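Furniture maker Fosent has started selling replacement parts for its Shemweta table line, including models it stopped making years ago. The parts went on sale in December through the company's website and cover tops, legs, stretchers and hardware packs.

The Shemweta range was dropped when Fosent moved its main plant, and owners have been asking for spare legs ever since. According to product manager Efren Dimaculangan, the company kept the original drawings but had to have new tooling made for the corner brackets – the old supplier, Drirkero, had scrapped its set.

The catalog lists 300 parts. Most hardware packs ship within 30 days, while tops are made to order and take longer. Buyers need the model number stamped under the top. Tables with numbers below 1611 use an older bolt pattern, and Fosent says the new legs will not fit them without an adapter plate, sold separately.

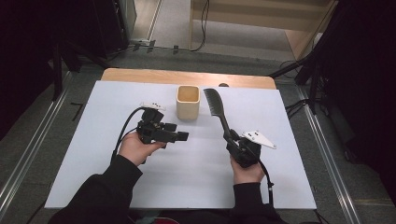 Repair shops can also order at trade prices. Bakari Koech, who runs a refinishing business, said he had three Shemweta tables waiting on stretchers and had been cutting his own from scrap. "The price is fair for the legs, a bit high for the bolts," he said.

Fosent has not decided whether to offer parts for its Skustodico desks. Orders are limited to addresses in the United States and Canada for now.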